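Tuesday

Woke before 7 and couldn't get back to sleep, so I got up and made a start on the kitchen corner. I had told myself it would be finished by the end of October and we are well into November. There isn't a lot left. The list on the back of the Hutton invoice says hooks, sealant behind the counter, shelf edge, clean grout, decide about drawers. I crossed off hooks last night and then put it back on with a question mark.

The trouble with the hooks is the height. I'd measured for the long spoon and forgotten that the ladle is shorter but a good deal heavier, and it swings. Took it off and put it in the drawer with the whisk, where it can stay. The drawer sticks now, of course. I'll have to plane a bit off the runner or put the ladle somewhere else again.
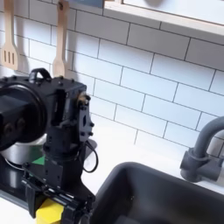

Cormac Keogh rang at half past eight about the tiling bill. He had charged me for two boxes we sent back, and he was decent about it and said he'd put it right by Friday. The bill should come down to 600, which I can manage this month if I leave the drawers alone. I asked him whether he still thought dark grout was a mistake with white tiles and he said it was my wall. I think it looks fine. The grey lines are thin, and with the wooden spatula and spoon hanging up against them the wall doesn't look bare any more. He wanted me to have a pale grout, the Cloteo one, and I have half a bag of it in the shed that he left behind as a hint.

Went to the shop for sealant. They only had clear, so I bought clear. Also bought washing-up liquid, a loaf and a card for Mum. It had started raining by the time I came out and I stood under the bakery awning for ten minutes with a man who was waiting for his daughter. He told me he had put in an Ollusier worktop himself and it had lifted at one corner the first winter. I didn't tell him I had looked at the same one.

Back at 11. Did the sealant along the back of the counter in one go, taped both sides first, pulled the tape too early on the left and had to smooth it with a wet finger. You can only tell if you bend down. The instructions say leave it overnight, so no wiping down until tomorrow.

Had cheese on toast at the table and read the paper. Samir came round just after two to borrow the long spirit level and stayed for tea. He had a look at the shelf and said the trim wanted another coat of oil. I said it had already had two. He said three, then. He also thought I should put the salt and the oil up there and I'd rather keep them in the cupboard. We talked about his roof for a while. He's been quoted 1,000 for the flashing, and the firm can't come until after Christmas. 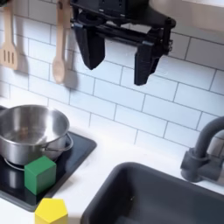

Where should the pans live? In the low cupboard by the door, with the lids in a rack on the inside so they stop sliding about.

That's what I've settled on after moving them three times. The big casserole goes at the bottom, frying pans on top of that with a tea towel between them. I did it this afternoon and it took longer than it should have because I ended up washing the lids as well. Found the small sieve behind the roasting tin, having bought another one in the summer. The new one can go to Samir.

I have decided to leave the steel pot out on the hob. It gets used most days and I like having it there. The wall utensils are staying at two as well. I had thought about a row of them all the way along, but every extra thing up there is another thing to wipe, and the grease gets everywhere.

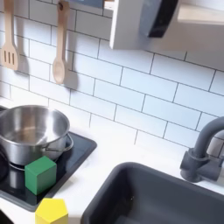

Pot on the hob, spatula and spoon on their hooks.

Oiled the shelf edge after tea. That makes three. Used some old T-shirt and put it outside to dry flat, as it says on the tin. My hands still smell of it.

Rang Mum. She wants to know when she can come and see it and I said the weekend after next, once the drawer is sorted. She asked if I'd kept the old bread bin. I have, but I'm not sure where.

Tomorrow: plane the drawer runner, wipe down the counter, ring the Hutton people about the missing hinge cover, post the card.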